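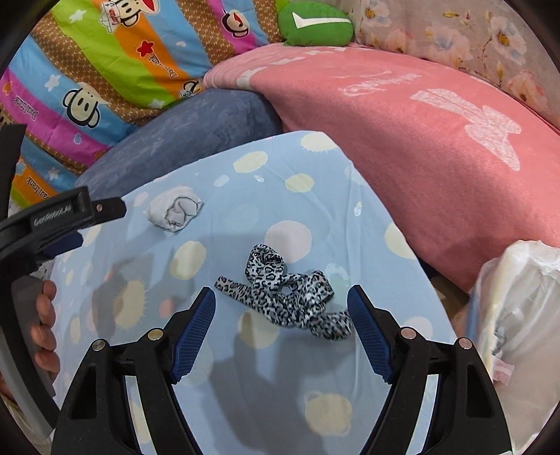

# GenRobot.AI hand-held gripper kit: my notes and the bedding set

Hiya! I've had the Clungate kit on loan from Ivden since October and said I'd write up how I got on with it, so the review and the data card are squashed into one file (sorry, Orlando).

## What I've been doing with it

Soft stuff, mostly. Straps, rolled-up cloths, anything floppy left on a bed. The leopard-print strap is my favourite torment: it knots itself into a bundle and you have to decide which loop to go for. Patterned sheets stay in on purpose, as plain ones make life far too easy.

## What's in the set

| Folder | Clips |
|---|---|
| `train` | 2476 |
| `check` | 140 |
| total | 2616 |

Chaiwat Chaimongkol did the labels. Clips where I fumbled are still in, marked `miss`.

## Did I like it?

Yes, with grumbles!

- The blue ribbed pads grip thin cloth really nicely. Smooth ribbon, less so.
- My wrist starts moaning after an hour or so (I do have small hands).
- Charging is slow, and the lead is too short for my desk.
- Orlando Ríos at Ivden answered all 5 of my daft emails, bless him.

I'd buy one if the price came down a bit. The Serrano kit I tried before it was lighter, but I kept dropping socks.

## To do

- [ ] rename the `udus` folder
- [ ] get to 3000 clips
- [ ] redo the towel labels with Chaiwat

Last edited 30 May 2020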